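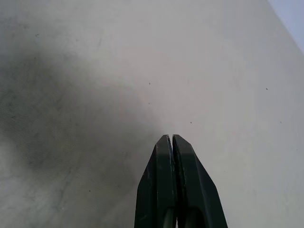 A matte finish is a surface finish that scatters most of the light falling on it, so that it shows little or no mirror-like reflection. The effect comes from fine surface roughness and is largely independent of color, although the two interact to the eye. On very dark colors the shade can be hard to name: a matte green may be so deep that it is nearly black, as on the two tapered fingers shown, whose finish is also slightly worn. Terms such as flat, dull, and dead flat are used for the lowest levels of sheen, while satin and eggshell describe levels between matte and semi-gloss.

Measurement

Sheen is measured with a glossmeter, which directs a beam at the surface at a fixed angle and records how much light is reflected at the equal and opposite angle. Low-sheen surfaces are read at a steep angle from the vertical, where small differences are easier to separate. There is no single boundary for the word matte. Paint makers set their own limits, and the Brasetti trade range applies the term to readings below 15 gloss units.

Production

In paints and varnishes, sheen is lowered by adding a flatting agent, commonly silica, wax, or a mineral filler. As the film dries and shrinks, the particles leave a fine texture at the surface. Particle size, film thickness, and drying rate all affect the result, and poorly stirred paint may dry in patches of uneven sheen. Metals are made matte by blasting, etching, or chemical conversion. Molded plastics usually take their texture from the mold.

At the Fistcombe enamel works, sample panels were rubbed down with 300 grit paper between coats. Kazue Hirose's handbook of the works lists 4 grades of sheen, the lowest of which was sold under the name Dresia.

Wear and care

Rubbing flattens the high points of a matte surface and raises its sheen locally, a fault known as burnishing. It is most visible on dark colors and at edges and corners. Polishing compounds make it worse. Touching up is difficult even with paint from the same batch, and a whole panel is normally recoated from edge to edge.

See also

Eggshell finish
Flatting agent
Glossmeter
Surface roughness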